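# Open Afternoon at Flerkholm

The Flerkholm building used to be a thread warehouse, and the freight elevator still has the old company's name on its gate. Jinex has rented the upper floors for three years. In April it opened them to the public for one afternoon, and 141 people signed the sheet by the stairs.

I was number 22. The woman handing out visitor badges, Maricica Olteanu, runs the training side of the company, and she had split the day into small groups because the workrooms get crowded fast. Mine had a retired machinist, two high school teachers, a couple with a baby, and a man from Boltex who wrote down nearly everything in a pocket notebook.

Jinex makes software that lets robot arms do small household and warehouse jobs: folding a towel, putting lids on jars, sorting parts into bins. The arms learn from recordings of people doing the same jobs. To make those recordings, a person holds a gripper in each hand, about the size of a power drill, and does the task with the gripper's jaws in place of fingers. Cameras take in what the jaws are doing. Later the recordings are used to train the arm.

"People expect to see robots up here," Olteanu told us on the stairs. "Mostly they see people working."

She was right. The room where most of the recording happens is bright and plain, with white walls and a row of tall windows at the far end. Severino Tejada, who leads the recording team, talked us through a session and answered questions. He asked us to keep our voices down, and we did, apart from the baby.
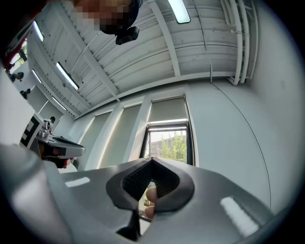
**ROBOTICS / On the Floor**

The gripper is heavier than I expected. Tejada let each of us hold one after the session ended. The body is smooth light grey plastic, and you reach into it to get hold of it. My first try was picking up a wooden block and setting it in a cup. I knocked the cup over. The machinist did it cleanly on his second attempt and then did it four more times while the rest of us waited.

The black-and-white pattern on the white board is a marker. A camera can find it easily and work out where the gripper is and which way it is tilted. One of the teachers asked whether a sticker from a copy shop would do as well. Tejada said yes, if it was printed flat and at the right size, and that the first ones the team used came from an office printer.

A full task is recorded roughly 300 times before anyone tries to train on it. The towel job has been done 4000 times, by different people on different days, with towels of different thickness. Tejada said the variety matters more than the total. If every recording shows the same blue towel in the same spot, the arm gets good at that towel and that spot.

New staff start with two weeks of practice. The hardest habit to break, he said, is speed. People who are quick with their hands tend to rush, and a rushed motion is hard for the arm to copy. Breaks come every forty minutes. Wrists get sore otherwise.

After that we went down one floor to see an arm. Dorin Neagu, an engineer, had it set up behind a low rail with a tray of jars. It put lids on five of them. On the sixth it set the lid down crooked, turned it twice, and stopped. Neagu reset it and ran the tray again, and this time it missed the second jar and got the others.

The man from Boltex wanted to know what a miss costs in a real plant. Neagu said that depends on what happens next — a person standing nearby can fix a lid in a second, but an empty night shift can't. The company has one arm on trial at Ardeleanu, a jam and pickle packer across the river, where it works days only.

Ultan Foley, who started Jinex with Iulian Rusu, came in near the end in a wet raincoat. The teachers asked him about jobs. He said Ardeleanu has trouble filling its lidding line and that he would not pretend every customer will be in that position. He also said that most of his own hiring this year has been for the recording room upstairs.

Coffee was served by the freight elevator. Another open afternoon is planned for the fall, and groups will again be kept small. Visitors under 12 need an adult with them, and the stairs are steep.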